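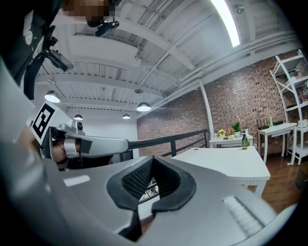
Pendant lamps, white beams and the brick wall in the big room at Ibarra.

If you walked past Ibarra on Plenden Street this month and wondered why the lights were on so late, I can tell you, I was in there with a broom! The old brick building has been getting a good going-over before the neighborhood workshops start up again in July, and I stopped in for an hour and stayed until almost nine.

The big room is the one everybody asks me about. It still has its red-brown brick, and the ceiling is white with the beams and ductwork left out in the open (I love that, my husband says it looks unfinished). The pendant lamps are staying too. Silvia Kollár, who runs the place, told me she had a quote of $2,131 to swap them all for flat panels and she put it straight in the recycling. Good for her!

The floor is what eats up the time. It's a lovely warm brown wood and it shows every crumb, so the rule is sweep first, then move the tables, then sweep again. Azra Kos swears by an old-fashioned broom with a long handle and goes with the grain, door to window. I went across the grain and got a look.

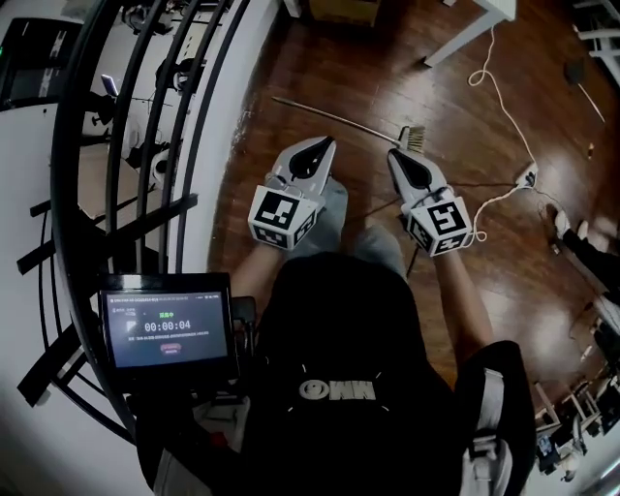 Broom down on the wood floor, with a white cable looped across it.

Cables are the other job. They wander off from the tables and go right where you want to sweep, and Poonam Sandhu has asked that everything get unplugged, coiled and hung up before the tables shift. She brought a bag of 40 fabric ties from home, and I think we used 17 of them on the first evening.

Still to do: the windows, the coat hooks by the back door, and a very sticky patch near the sink that I am leaving to someone with stronger arms than mine. Sign-up for the July workshops is on the sheet in the front hall, and if you have a spare dustpan, please bring it along. We have two brooms and one dustpan between us.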